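# Preparing Books for the Steltcombe Reading Room

Donated books are received at the side counter and sorted before they are entered in the catalog. Staff should complete the steps below for every delivery. Questions may be sent to Geetha Thevar, Collections Office.

## Sorting a delivery

1. Clear a table and set an open carton within reach.
2. Take one book at a time. Check the front cover for the title and author.
3. Hold the book upright and turn through the pages with the other hand. Remove letters, receipts and bookmarks.
4. Look for loose leaves, stains and heavy underlining.
5. Stand accepted books in the carton with the spines facing out.

Titles in Chinese are sorted together with all others at this stage. Copy the title in its original characters onto the intake slip; Frauke Bauerfeind adds the romanized form later. Business titles and books of short moral tales are shelved separately, so the subject should be noted as well.
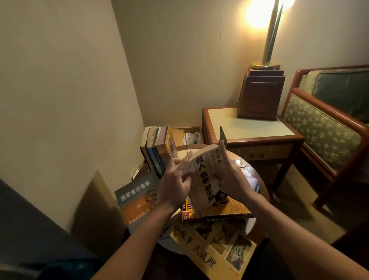 **May a book with a worn cover be accepted?**

Wear on the cover is acceptable if the binding is firm and every page is present. Write "cover worn" on the slip and continue.

## Packing and storage

Use Fortin cartons only, and do not fill them above the rim. Large flat books are laid on their sides in a separate carton. Write the delivery number on the short end, for example 395, and place the carton on the lower shelf in the Wondari store. Books that fail the check go to Sharada Poduval for a decision on repair or recycling.

Last revised 2025-04-27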